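The night train to Drarkstead has 20 cars, and I was in the last one, with a bag of snacks on my knees and no idea how to be a grown-up on vacation.

I love trains! I love the clack of them, the tiny folding lamps, the way a whole town can go by while you're looking for your other sock. My aunt had promised me this ride since I was six, and now I was thirty-four and taking it by myself, in December, with her old timetable in my coat. And snacks. You can't ride through the mountains without snacks.
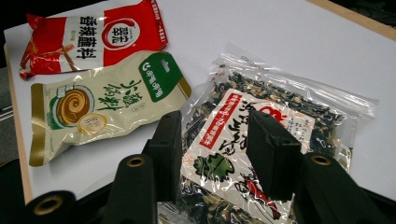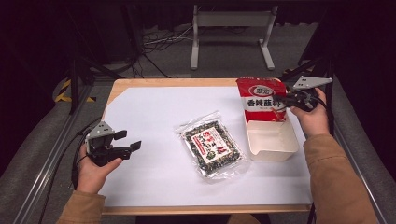
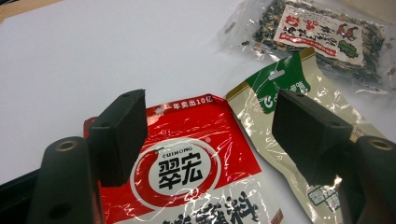 ## Past Storel

We stopped at Storel a little after midnight. The snow was coming down in big lazy pieces and the platform lights were the color of apricots. A woman in a green hat got on with a cello - a real cello, in a case with stickers all over it - and took the seat across from mine.

"Is this the slow one?" she asked.

"The slowest," I said. I was so proud you'd think I had built it.

She laughed and put the cello by the window, where it could see out. Then she told me the good part was coming. After Storel the track climbs for 121 minutes without a stop, and at the top there's a bridge so high that the old drivers used to turn off the lights in the cars so people could look at the stars.

"Do they still?"

"Depends on the driver."

I got out my aunt's timetable. She'd written on it in pencil, next to the Frimpong bridge, in her big loopy hand: *stay awake for this!!* She had underlined it 2 times. I showed the woman, and she read it and then read it again.

So we stayed awake. We shared what I had left in the bag, and she taught me a card game from Sesura with rules that kept changing, always in her favor. I didn't mind one bit. The heater ticked. A baby woke up and went back to sleep. We climbed and climbed, nearly 2000 meters, and my ears popped, and I won one hand.

Then the sound of the wheels went hollow, and every light in the car went out.

"Oh," said the woman in the green hat.

I pressed my whole face to the glass.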